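Contra a pilha: notas sobre o levantar da mesa

A operação mais malfeita de uma refeição é a última. Discute-se o ponto da massa, a temperatura do vinho, a ordem dos talheres; quando chega o momento de levantar os pratos, aceita-se qualquer método, e o método que quase toda a gente aceita é a pilha. Junta-se prato sobre prato, do maior para o mais pequeno ou por ordem de chegada, e leva-se a torre para a cozinha. Sustento neste texto que a pilha é um erro de processo, e que a bandeja redonda de bordo levantado, usada com algum critério, a substitui com vantagem.

O argumento principal é de superfície. Um prato usado tem, em regra, uma face suja e outra limpa. Empilhado, passa a ter duas: o resíduo do prato de baixo transfere-se para o verso do prato de cima, e esse verso tem quase sempre um anel de assentamento não vidrado, ou pelo menos mais rugoso, que retém gordura e pigmento. A lavagem passa a incidir sobre o dobro da área, e a parte acrescentada é a mais difícil de esfregar. Numa mesa de família isto custa poucos minutos. Num refeitório com 200 pratos por serviço, custa um turno.

O segundo argumento é mecânico. A pilha concentra a carga num só ponto e eleva o centro de massa. Pratos do mesmo modelo encaixam; pratos de modelos diferentes, que são a regra em qualquer casa habitada, apoiam-se onde calha. Um talher esquecido entre dois deles basta para inclinar o conjunto.

A bandeja resolve as duas coisas de uma vez, com uma reserva: a área é finita. Dois pratos sobre uma bandeja redonda já obrigam a decidir quem fica no centro e quem fica de fora, e a sobreposição parcial aparece logo que a decisão é adiada. Um prato apoiado sobre o bordo da bandeja, com parte da base sobre a madeira da mesa, está colocado mas ainda não está arrumado. A distinção importa no momento de levantar.
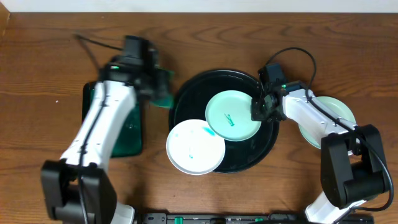 Nuria Tesfamariam, que leu uma primeira versão destas notas, objetou que a sobreposição ligeira não é defeito nenhum: em casa dela a bandeja vai sempre com um prato meio montado no outro, as nódoas ficam na face de cima, e nunca lhe caiu nada. Acrescentou que o meu critério obriga a fazer duas viagens onde ela faz uma, e que duas viagens são duas ocasiões para tropeçar no tapete.

A objeção tem peso e não a descarto por inteiro. Aceito que um bordo sobre outro bordo contamina pouco. O que não aceito é a generalização. O prato que assenta em dois níveis tem o apoio repartido por poucos pontos, e qualquer inclinação da bandeja o faz rodar. Quanto às viagens, a conta depende da distância à cozinha, e quem mora num apartamento com a cozinha a 40 passos da mesa deveria, antes de mais, mudar a mesa.

Shirley Bainbridge defende uma posição intermédia, que é a mais praticável das que conheço. Distingue entre resíduo pontual e resíduo estendido. O primeiro é uma mancha isolada ou um risco curto no centro do prato; o segundo cobre a face ou chega à aba. Para o pontual, admite a sobreposição das abas, já que a zona suja fica fora do contacto. Para o estendido, exige separação completa. É uma regra de uma linha, ensina-se a uma criança e dispensa qualquer discussão à volta da mesa.

A condição para que a regra funcione é a loiça ser clara. Um risco verde num prato de tom menta pálido, quase branco, lê-se de longe, com o sentido do arrasto e o ponto onde o líquido, se era líquido, se acumulou. Na loiça escura a mesma marca passa despercebida e o prato regressa ao armário com ela. Há aqui uma assimetria que os catálogos ignoram: a bandeja ganha em ser escura, para que a loiça clara se destaque, e a loiça perde em sê-lo. Três pratos pequenos e redondos dispõem-se em triângulo, com os bordos quase a tocar-se, e o olho verifica o conjunto inteiro antes de a mão lhe pegar.

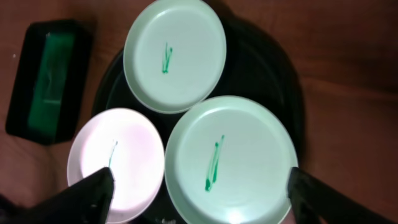 O recipiente de destino

Falta a outra metade do problema, que é para onde vai o prato. A maior parte dos manuais domésticos trata o levantar e o lavar como fases contíguas, sem nada no meio. Prefiro um posto intermédio: um tabuleiro retangular, pousado ao lado da bandeja redonda, para onde os pratos passam um a um. A forma retangular aproveita melhor o canto da bancada, e a diferença de forma entre as duas peças evita enganos entre o que está por tratar e o que já foi tratado.

O prato deve sair da bandeja pela aba, nunca por baixo, e deve inclinar-se antes de subir. Inclinado, mostra a face e o verso na mesma passagem, e quem o segura decide ali se precisa de raspagem. Kieran Treloar contesta este ponto e prefere levantar na horizontal, para não escorrer molho. Tem razão com a sopa. Com um resíduo fino, a inclinação nada entorna.

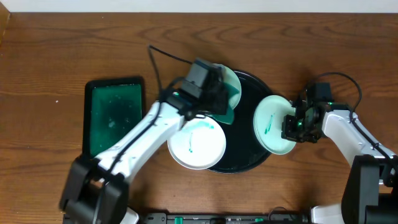
Pratos inclinados, seguros pela aba, sobre a bandeja redonda; à esquerda, o tabuleiro retangular.

Admito que o método pede espaço, e que numa mesa de 48 centímetros de fundo a bandeja e o tabuleiro disputam o mesmo lugar. Nesse caso, sacrifique-se o tabuleiro e leve-se a bandeja diretamente à bancada, com menos pratos de cada vez. A pilha continua a ser a pior das opções disponíveis, mesmo quando é a mais rápida.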